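Trunton Local History Society
Minutes of the Archive Working Group
Held January 18, 2021, by conference call

Present: Diane Caron (chair), Amos Bellamy, Adi Lubis, Balthasar Mayrhofer (minutes)
Apologies: Sibusiso Maluleke

1. Minutes of the previous meeting

The October minutes were approved with one correction. Under item 4, "negatives" should read "glass negatives." The film negatives were not part of that discussion. 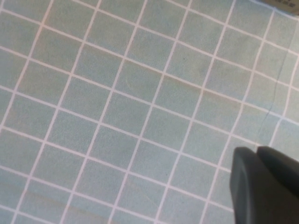
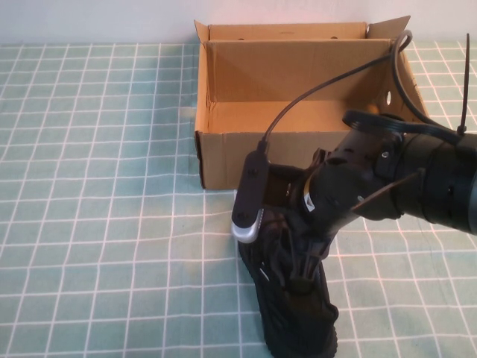
Open box and tabletop, light green cloth.

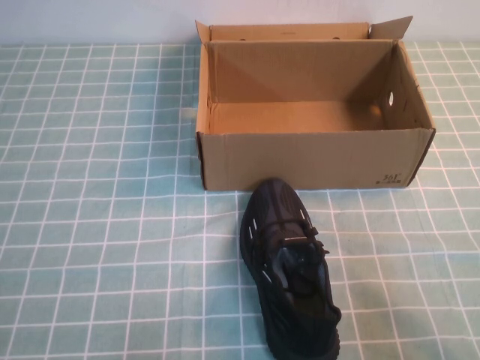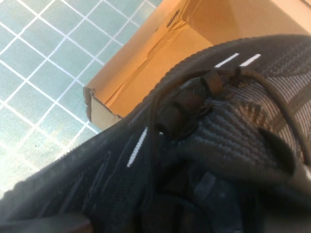 2. Matters arising

2.1 The hygrometer in the map room has been recalibrated. It had been reading high by 3 percentage points. Readings logged before the recalibration will be left as recorded, with a note at the head of the log sheet.

2.2 The loan agreement for the Rana mill ledgers was signed by both parties. The ledgers stay in the strongroom until the borrower confirms insurance in writing. Confirmation had not arrived by the time of the meeting.

2.3 The request to move the reading table away from the radiator is closed. The table has been moved.

3. Cataloging of the Fludov bequest

AL reported that the first pass through the bequest is finished. The material comprises letters, property deeds, printed programs and a run of household account books. The item count stands at almost 3,000, with loose receipts counted by bundle and not singly.

The first pass recorded date, type, and condition only. Names of correspondents will be taken in the second pass. AL asked whether names should be entered as written or in a standard form. AB favored standard form for searching. BM pointed out that the spelling of several family names changes within a single letter, and that a standard form would hide this. After discussion it was agreed to hold both: name as written in the main field, standard form in the index field. Existing entries in the deeds series already follow this pattern and need no change.

Undated letters will be filed at the end of each correspondent's sequence. Where a date can be inferred from the contents, it goes in square brackets with the initials of the cataloger.

4. Database migration

AB has tested export from the old database to Etik. A sample of 200 records was moved. Dates came across correctly. Two faults were found:

(a) Accented characters in the description field were replaced with question marks. AB traced this to the encoding setting on export and has a corrected procedure.

(b) Records with more than one location lost all but the first. This is a limit of the export format -- the second and later locations will have to be exported as a separate table and joined after import.

DC asked that no new records be added to the old database while the full export is running. AL expects to be able to work from paper slips for that period. The old database will be kept in read-only form for 5 years.

5. Reading room access

The reading room remains closed to visitors. Requests are being answered by scan or by post. DC has drafted revised wording for the website, and AB asked that it state the maximum number of pages per request. The limit was left unchanged. DC will circulate the amended draft before it is posted.

One standing request, for the parish boundary maps, cannot be met by scan as the sheets exceed the bed of the scanner. The reader has agreed to wait.

6. Shelving

SM had submitted a written report. Bay 3 is fully loaded and the lowest shelf has a visible bow. Oversize volumes are to be laid flat on the bottom shelf of the adjoining bay, no more than three to a stack. SM recommends replacing the bowed shelf with steel. The recommendation was accepted in principle, subject to a quotation.

7. Any other business

BM noted that the shelf marks on the pamphlet series are peeling. A different adhesive label will be tried on a short run before the whole series is relabeled.

8. Actions

AB: rerun sample export with corrected encoding; write join procedure for locations
AL: begin second pass, starting with the letters
DC: circulate website wording
SM: obtain quotation for steel shelf
BM: order sample labels; add note to hygrometer log

The date of the next meeting will be set by email once the full export has been scheduled.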